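Three hands, one lid: a few minutes with Zerrin Şimşekoğlu at Riltari 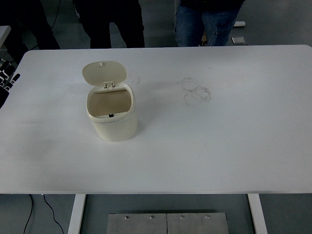 She talks fast, and mostly while reading a log. Şimşekoğlu has been comparing hands for Riltari since March — a two-finger gripper from Moser, the Wemidix suction head, and now a jointed hand with segmented fingers. Same arm, same controller for all of them.

"The two-finger was the safe choice. 300 runs, hardly any trouble. Boring. I like boring."

And the suction head? A shrug. "Great on a flat box. On anything domed it lost the seal. We tried 3 cup sizes, then stopped."

So why bother with fingers at all. "Flip lids," she says. "Small catches. Stuff people have at home. A gripper pushes the whole bin across the table before teh lid moves. With fingers you can hold it with one and push with another. In theory."

In theory? She laughs. Calibration takes 40 minutes, and the thumb drifts. Her colleague Dario Rizzi wants a second camera at the wrist, she'd rather fix the controller delay first. They have not settled it.

"Dario says it's a vision problem. I say look at the timestamps."

Next up, 4 more lids, a softer fingertip from Flokomel. If the parts come. Results go up on 10th May, she says, "or whenever the thumb lets me" — and she's back at teh log.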